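4.2 Surface choice and kitchen noise

The second part of the survey dealt with sound. Residents in the Iddale flats had complained for several years about noise passing between kitchens, mostly the knock of dishes being set down and the scrape of pans. The building manager had put this down to thin party walls. Our measurements did not support that view for most units. The walls performed close to what the drawings predicted, while impact sound traveled mainly through the worktops and the brackets that tie them to the wall.

We visited 56 flats. In three of them the residents withdrew before the second round, which left 53 with complete records. Each kitchen was measured twice, once with the worktop bare and once with a felt mat under the test object. The test object was a steel weight dropped from a fixed height by a simple guide tube, following the method set out by Yoshida in the pilot study at Lorkorura. A receiving microphone was placed in the kitchen next door, at ear height for a seated adult. Windows were shut and refrigerators were switched off for the length of each reading.

Worktops were grouped by how they were fixed, and only then by what they were made of. This order matters for reading the results. In the pilot study the groups were formed by material first, and the effect of the brackets was partly hidden, as nearly all of the stone-type tops in that building were fixed directly to the wall. At Iddale the two factors were mixed well enough to be looked at apart.

The rigid bracket group gave the highest levels next door in both rounds. Tops resting on free-standing cabinets, with a gap of 5 mm or more at the wall, gave the lowest. The felt mat lowered the level in every group, but its effect was smallest where the gap was already present. Material made a difference within the rigid group only. Heavier tops there produced a duller sound that residents described as less annoying, even in cases where the measured level was much the same as for lighter ones.

Curtains and other soft furnishings were noted on each visit (Figure 3). We had expected them to matter more than they did.

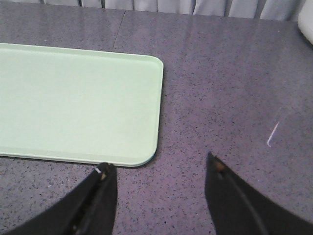 Figure 3. Speckled gray countertop with a gathered fabric curtain beyond its far edge.

Fabric in the source kitchen takes some of the sharpness out of the sound heard in that room, and several residents believed it helped their neighbors too. The readings taken next door showed no clear difference between kitchens with and without curtains once bracket type was allowed for. This agrees with the general rule that soft coverings act on airborne sound inside a room and do little for impact sound carried by the structure.

Follow-up work was carried out in 16 of the flats in March. Rubber pads supplied by Cunitwood were placed between bracket and wall, and the readings were repeated with the same weight and guide tube. The results are given in Section 4.3. Two brackets had worked loose since the first visit and were tightened before the pads went in, so the earlier readings for those units are left out of the comparison.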